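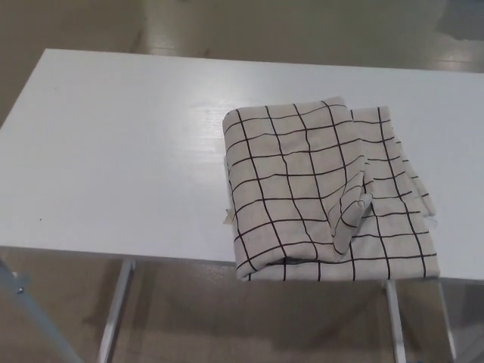
# Windowpane check

**Windowpane check** is a textile pattern made of thin lines that cross at right angles on a plain ground. The lines are set well apart, so the cells between them look like the panes of a window. It is used for suits, shirts, blankets, and household cloths. Black lines on a beige or oatmeal ground are a common household version.

## Pattern

The pattern differs from gingham, in which bands of equal width cross and form solid blocks of color, and from graph check, which has a much smaller grid. The cells may be square or slightly taller than they are wide. In woven windowpane the lines are colored yarns in both the warp and the weft. In printed windowpane they are applied to finished cloth, and the back is usually paler than the front.

## Folding and storage

A large grid shows the state of a fold clearly. On flat cloth the lines run straight; on rumpled or layered cloth they bend, and a flap turned back on itself shows its lines at a different angle from the layer beneath. Household guides suggest folding along a printed line where the grid is square to the hem. Printed cloth is often cut slightly off the grid, and in that case the edges are matched first and the lines ignored.

## Production

The Bolger mill at Caltbridge wove windowpane cloth on 20 looms and listed 232 patterns in its last sample book, of which nine were sold as table linen. Weaving there ended in December 1995. The sample book was later cataloged by Min-kyu Lim and Jae-in Yang.

## See also

- Gingham
- Tattersall
- Graph check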